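Good practice on the bench: Haltstead in pictures

Kura's handling rules for robot cells run to 46 clauses. Sixteen of them deal with open computer boards, and I went to the Haltstead workshop in August to see how they look next to a real job. Yaa Sowah, who runs the bench, let me read her marked-up copy. There is a lot of red pen in it.

Clause 3 says an open processor socket is to be treated as a keep-out area unless the task is on the socket itself. Fine, but it never says how far the area reaches, so two firms can both claim to follow it. 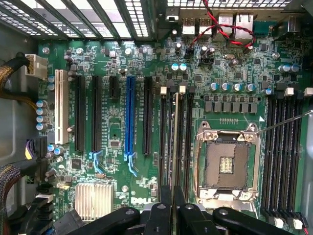

Dell board in its case, CPU socket open, with the tip of a thin metal rod at the corner of the socket frame. Inside the keep-out area or on the edge of it? The clause doesn't say.

The section on cables is better. It asks for loose wiring to be tied back or logged before the arm moves, and Selorm Tetteh has turned that into a short sheet taped beside the stop button. I would still like to know who reads the logs. Laryea, the firm that audits the site, asks only whether they exist.

Comments on the draft go to Kura – quote the clause number, and don't expect a quick reply.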